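02/05/2021

Print | E-mail

So I've finally started the mending diary I promised myself back in September, and of course the first entry is about sleep, or the lack of it. I am learning Vurnska! It's the card game Adelino Barros brought home from his summer in Prins, and it has eaten two whole weekends. You play in pairs, you can't talk, and you lose points for taking the last trick (I keep taking the last trick). We play to 200 and last night I got stuck on 9 for what felt like an hour.
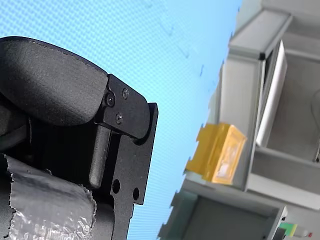

Three screws and a lot of blue.

Leen Semaan was my partner and she was so patient with me. She leads low when she wants you to hold back, only I thought she just had terrible cards, so I kept jumping in with my good ones and wrecking it for both of us. Armindo Mota made tea halfway through and then played the best hand of the night standing up with a cookie in his mouth. I had soup before I went over, which was smart, and three cups of his tea, which wasn't. Wide awake until two! 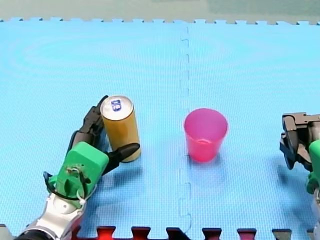
Blue mats, with a bit of red along the bottom.

Anyway, I wrote out the scoring on the back of an Olleck receipt and now I can't find it, so I'll put down what I remember. Six points for a clean round, nothing if you're caught holding the jack, and the dealer always cuts twice. I'm fuzzy on what happens when both pairs tie. Adelino says the dealer's side gets it, but he was dealing at the time, so I have my doubts.
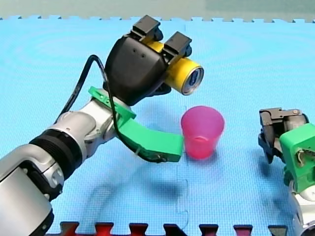
Afia Amegashie wrote back this morning that her grandmother's table never gave a tie to anybody, you just left the points sitting there and the next round was worth double. I like that a lot better. She also says I should stop counting trumps on my fingers where people can see them.

Next game is at my place and I still need to borrow two chairs.

Print | E-mail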